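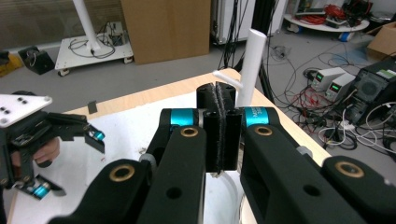

Bukola Jibrin wants it noted first that the offset returns after every power cycle, so re-zeroing at the start of a session is no fix and the ticket should stay open.

**Ticket:** 127
**Project:** Unelham student manipulation project, peg task
**Unit:** hand-held gripper, right hand
**Status:** open, waiting on part

**Fault**

Reported jaw width does not return to zero when the fingers are closed. The left-hand unit is fine. Encoder reads 822 counts at full close where the config expects 700. The peg task script rejects the episode at the start check.

**Log**

- 14:10. Reloaded config from the Tanside branch. No change.
- 14:25. Swapped encoder leads between left and right units. Fault stayed with the right unit. Swapped back.
- 14:40. Checked the felt on the finger pads. Fibres can sit in the seam and hold the jaw off its stop. Trimmed both pads. Reading dropped by a few counts, then crept up again over the next ten closes.
- 15:05. Re-zeroed in software. Start check passes. Power off, power on, fault back.
- 15:20. Logged 1,029 samples with the jaw held closed by hand. Noise is normal, so it is a fixed offset and not a loose connector.

**Current view**

Zero is not being written to flash on the Hosoda board. The write call returns OK but the readback gives the old value. Same firmware on both units, so suspect the board. Pad wear is a separate, smaller problem.

**To do**

- [x] Readback test after write
- [ ] Fit spare board from the Dasholm kit
- [ ] Replace felt on both fingers, then zero again
- [ ] Re-run start check after three power cycles

Do not raise the threshold in the start check to get round this. Last term's recordings had to be filtered by hand after someone did.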